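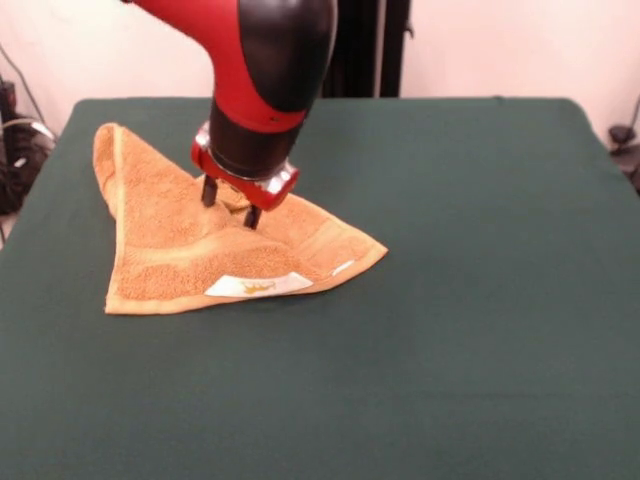
Progress Report No. 2, page 1

Ellbridge Family Mealtimes Program
Report to the Belell Fund, covering the period to the end of July

Work this period

The grant pays for evening classes and home follow-up for parents of children aged two to six who have feeding or sleep routines the family finds hard to manage. In this period we ran the second round of classes at Ellbridge and opened the first group at Prevska. Both groups meet on Tuesday from 6:30 p.m. Supper is served to the children in the next room while the parents meet, and the families eat dessert together before they leave.

We enrolled 35 families across the two sites. Of these, 33 finished the full course. One family moved out of the area and one stopped coming after a change in work hours. We have offered the second family a place in the fall.
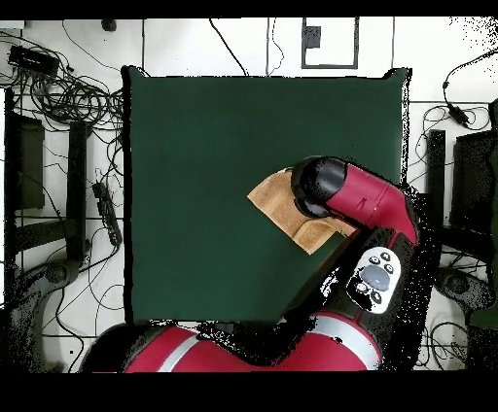
The Prevska group filled more slowly than we had planned. Flyers at the preschool brought in very few parents. Most of those who signed up had heard about the class from the clinic nurse or from another parent, and we have moved the flyer money for next period into a short talk at clinic hours.

What parents told us

At intake, the most common complaint was fighting at dinner. Bedtime came next. Parents said they were cooking separate meals, bargaining over bites, or letting a child eat in front of a screen to get through the evening. Several said they had stopped eating with relatives.

On the closing form, parents were asked which change they had kept up for at least two weeks. The answers given most often were serving one meal for everyone with at least one food the child already eats, ending the meal at a set time, and leaving out comments on how much was eaten. Fewer parents kept up the food diary. It took too long, and those with a new baby in the house dropped it in the first week. We have replaced it with a one-page checklist that goes on the refrigerator.

We do not claim that the children are eating a wider range of foods as a result of the class. The course is short and we have no comparison group. What the forms show is that parents report fewer arguments.

Home follow-up

We made 14 home visits. Each was requested by the family and lasted an hour over a normal meal. The visitor eats with the family and talks with the parents afterward. Three visits led to a referral to a pediatric dietitian, and the wait for a first appointment was longer than the families had been told. We have asked the clinic for a written estimate we can pass along.

Materials

The parent handbook was revised. The section on school lunches was rewritten after parents pointed out that it assumed every child could use a microwave at school. The Šťastný recipe cards, a set for families who want meals a small child can help make, are in use at both sites. The soup and pancake cards are popular. The bean card is being tested again with less garlic.

A translated handbook was due this period and is late. The first draft read poorly and went back to the translator. We expect to hand it out at the start of the fall round.

Spending

Spending on staff time is on budget. Food costs ran over at Ellbridge because brothers and sisters came along more often than we had planned for, and we covered the difference from the travel line, where we were under. No change to the total is requested.

Next period

We plan one round at each site, with the Prevska class moved to a room that has a sink. A session for grandparents has been asked for at Ellbridge and we will try it once in the fall. The closing form will be shortened, and we will call families three months after their last class to ask which routines are still in place. Results of those calls will be in the next report.

Receipts and the attendance sheets are attached separately.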